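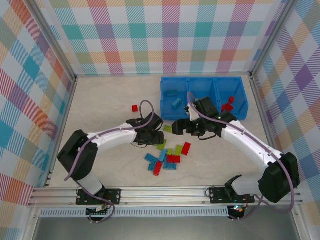 21/04/2020
By Khôi Âu
2 min read

Budget time again. The Rukness bench request is due in before the next order round, so quick rundown of what we're asking for and what got cut. Second arm stays in. We argued about it in February and I still think one arm is a false saving, you end up paying for fixtures to hold things. Cables are the line everyone forgets: look at the purple ones looping up over both grippers, that's a wear item, and I've put in for 11 spares. Stan thinks thats too many. Stan is not the one re-running them. Bricks and the three-compartment bin cost next to nothing, leave them out of the capital sheet and put them under consumables please.

Bigger question is fingers. Quote from Wokasent is $80 a pair, $300 if we take the set of four pairs. Take the set. Lead time is the real problem, not price, and a bench with no fingers is a shelf.
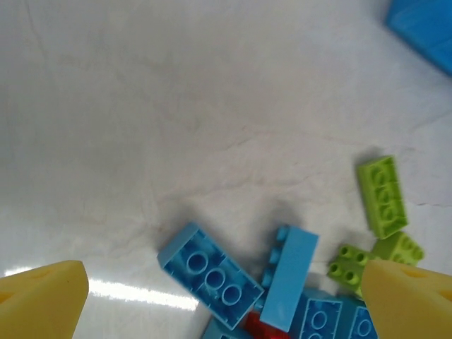 Yellow fingers over the brick pile, sorting bench.

Still open: wrist cameras. Skaltetti wants a deposit up front, finance wants an invoice first, so going in circles on that one. Also need a number for spare motors, I have $91 per unit written down but can't find were it came from. If you have the quote, send it over. Comments on the draft sheet by Friday, after that it goes in as is.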